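4.3 Task sequencing and contact recovery

The planner of Flikine keeps the work as a short list of sub-goals, and every sub-goal belongs to one of 2 arms. A sub-goal has a start condition, a target pose in the table frame and a check which is executed when the gripper opens or closes. We tried first a longer list with finer steps, but the operators could not read it during debugging, and errors at one step moved quietly to the next one. The short list was easier to keep consistent between the two arms.

Perception runs in a separate process and publishes plate candidates and tray outlines. Each plate candidate is a circle fitted to the rim, with a confidence value and an age. If the age is more than 36 frames, the planner does not use the candidate for a new grasp, but it can still use it as an obstacle. This asymmetry was proposed by Fanni Halász in August, after we reviewed the logs of the first Filville sessions. In these logs the left arm often waited for a plate which was hidden only by its own gripper.

Tray outlines are treated differently. A tray is assumed to be static during one sub-goal, and its outline is estimated again only between sub-goals. A plate which extends past the rim of the tray makes this estimate difficult – the visible contour is then a mixture of two objects. We therefore fit the straight sides of the tray first and complete the corners from the known corner radius. The residual of this fit is saved together with the sub-goal, so that a bad outline can be found later.

The wrist cameras are used for the last part of the approach only. Water on the tray floor gives small bright reflections, and our earlier edge detector took them as parts of a rim. In the present version the wrist segmentation removes short curved highlights before the fitting step, and the darker wet patches are given to a separate class with no influence on the grasp. The parameters of this filter were selected on 2,375 wrist frames labeled by hand with the Petden tool.

Figure 4 shows the workspace in two overhead views and one wrist view.

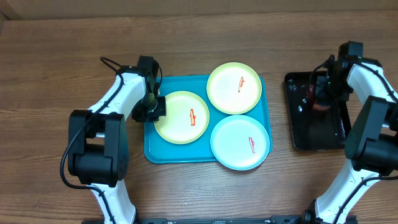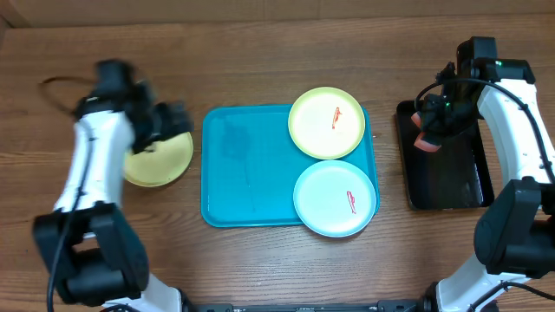
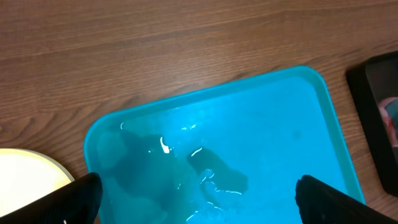 Figure 4. Left to right: three plates on the turquoise tray; two plates on the tray and one directly on the wood, beside it; wrist view of the tray with water on its floor. Source: Kiss project, Filville laboratory. Photos by the authors.

The first two views explain why the planner stores support relations and not only positions. In the left one, all three plates have the same support, and the blue plate reaches over the rim. In the middle one, the yellow plate on the wood is partly hidden by the left gripper, so its circle must be completed from the right and lower side of the rim. The support label is decided from the tray outline and the circle center together. When both centers and rims give different answers, the label "uncertain" is kept and the arm is not allowed to push.

The right arm has its own region at the black tray. Motions of the two arms are planned separately and then checked against each other with a common time index. If the check fails, the arm with the later sub-goal is delayed at its last safe pose – we do not replan both. This policy is simple and can be slow, but a delay is easy to see in the log, and it can be reproduced with the same seed. The effect of the delay on the total task time is discussed in Section 5.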